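Grura Street farm stand gets its second summer

2018-07-13

I walked over to the Grura Street farm stand before work this morning, meaning to buy one bag of green beans, and came home with beans, two heads of lettuce, a jar of pickled beets and a sunburn on the back of my neck. So yes, it's open again! The sign went up last night and there was already a line at seven.

If you missed it last year, the stand is the long green table on the corner lot behind the old Brostex shoe repair shop. The lot belongs to Clementina Pacheco, who grew up two doors down and now farms a few acres out past Shaikh Road. She told me she wasn't going to do it again. Last summer ended with that awful week of hail, the tent blew into the neighbor's fence, and she swore to her sister that she was finished with retail forever.

"Then May came and I had 600 tomato plants," she said. "What was I supposed to do, eat them?"

The tomatoes aren't ready yet, so please don't ask her (three people did while I was standing there). Give it a couple more weeks. What she does have right now is lettuce, beans, beets, new potatoes, a little basil and a whole lot of cucumbers. Cucumbers are the big story this year. The wet spring was hard on her peas, but the cucumbers loved it, and she's selling them so cheap that I saw one man leave with a full pillowcase. He said he makes relish. I hope he owns a lot of jars.

I'm a cucumber person myself. My grandmother sliced them paper thin, salted them, squeezed them out in a dish towel and put them in sour cream with dill, and I could eat that for supper every night until September. Clementina likes hers with rice vinegar and a pinch of sugar. She let me try some out of her lunch box and I have to admit it was very good, though I'm not switching. 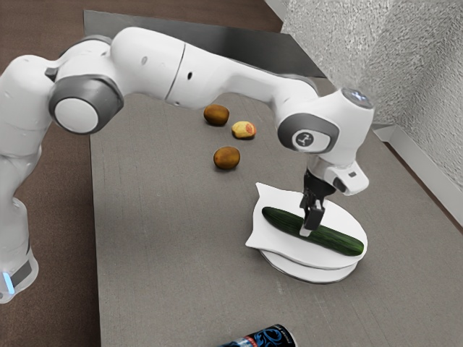
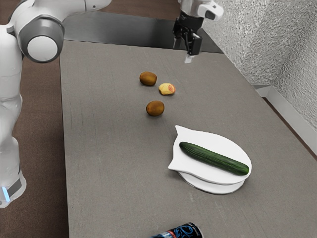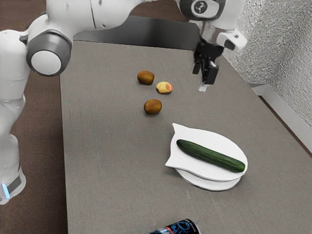
Computer-rendered views of a gray tabletop and a white robot arm. The first shows a green cucumber on a white plate.

A few things are different from last year. The stand takes cards now, which got a small cheer from the back of the line. The card reader did quit on us for a while, and a woman I'd never met before paid for my lettuce and wouldn't let me pay her back. (If you're reading this, I owe you $2 and I'll be there tomorrow with it.) There's also a box at the end of the table for bruised or funny-shaped vegetables, pay what you like. I got a beet in there that looked like a boot.

Parking is still a mess. The Virkico bakery next door has asked folks not to block its delivery door, and I'd really like to stay on good terms with the people who make the cinnamon rolls, so park on the church side and walk over. It's half a block. Bikes can lean on the fence, which has been fixed.

The other news is that Clementina has hired help, two high school kids who were bagging potatoes at an impressive speed and arguing the whole time over what music to play. She's also trying out a weekly box. You pay ahead, she fills it with whatever came in that morning, and you pick it up after four. She's only offering 14 of them to start and more than half were spoken for when I left. I put my name down. My husband says we can't possibly eat that many greens, and he may be right, so if you live on our block, expect a knock.

Hours are seven to noon, Tuesday through Saturday mornings, or until the table's bare. The basil was nearly gone by eight. Bring your own bags if you can, as the paper ones are running short, and if you have egg cartons piling up at home she'll take those too. No eggs for sale yet, but the hens are thinking about it.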